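The Turkum Shelf Kit: Is It Worth Your Spring Budget?

Hello again, friends, and thank you for all the kind notes after the winter issue (I read every one of them, even the long ones, and especially the long ones). A good many of you wrote in with the same question, which was whether the Turkum shelf kit is a sensible buy for a small lab or a teaching shop that already has an arm and just wants it to pick up ordinary groceries without a lot of fuss. I've now had six weeks with the kit and I have opinions, so pour yourself something and settle in.

What you get in the box is a pair of replacement fingers for a two-finger gripper, a small camera that mounts at the wrist, the brackets and screws, and a setup guide that runs to 51 pages. Please don't let that put you off. A lot of it is wiring diagrams for arms you don't own, and once you find your own section the whole job is an afternoon, with time left over for a sandwich.
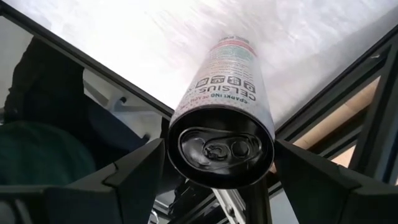

Fingers are where your money goes with this kit, and I'm glad to say they're the best part of it. I had been using the soft rubber kind for years and was fond of them, but they are wide at the ends and they like to nudge whatever is standing next door. These are hard black blocks with beveled edges that narrow to a tip, so on a slim can like the Celsius the two tips come in on either side of the lid rim and the pull tab stays out in the open between them. I also like how much the wrist camera sees at that distance. You can make out the rivet on the tab! If you're trying to work out why a grip went wrong, a view like that will save you an awful lot of guessing.

Now for my grumbles, which are mild. The camera does not care for bright ceilings, and when an item is held up toward the lights the background washes right out to white. Turkum's guide has a short page on exposure, tucked away near the back, and I'd suggest reading it first. Shiny tabletops deserve some thought too. On a glossy white top every can has a long, blurry twin stretching out underneath it, and if your software was trained on a dull surface you may want to gather some fresh pictures before you trust it. A plain matte mat works as well, and it costs next to nothing.
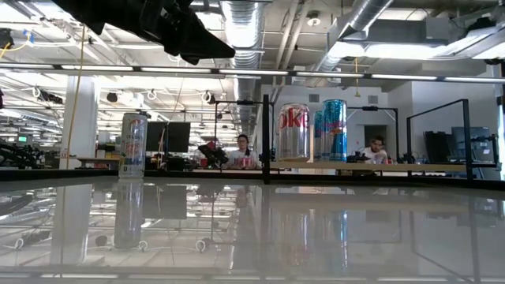
Choosing your practice items

Please resist the urge to buy a case of one drink and call it done. Mix a slim can with a wide one, and put a couple of shiny printed ones in with the plainer ones, some on the table and some up on a shelf, so that your arm has to deal with different heights as well as different widths. Keep them unopened to begin with, as a full can sits still much better than an empty one. I started with everything spread well apart and moved things closer together as my nerve improved.

Price and ordering

The kit is $1,000, and that includes one spare pair of fingers, which I thought was generous. Urnard carries it as well, with their own mounting plate, so do check which plate fits your wrist before you order. Sarla Shukla on the Turkum help line was very patient with me over exactly that question, and she picks up from 9 in the morning.

If you'd like to try before you buy, Dumow is lending out kits through the end of March. You pay the shipping both ways and they ask for a short write-up when you send it back. Tell them the newsletter sent you, and if you do get your hands on one, write and let me know how it went with your own arm.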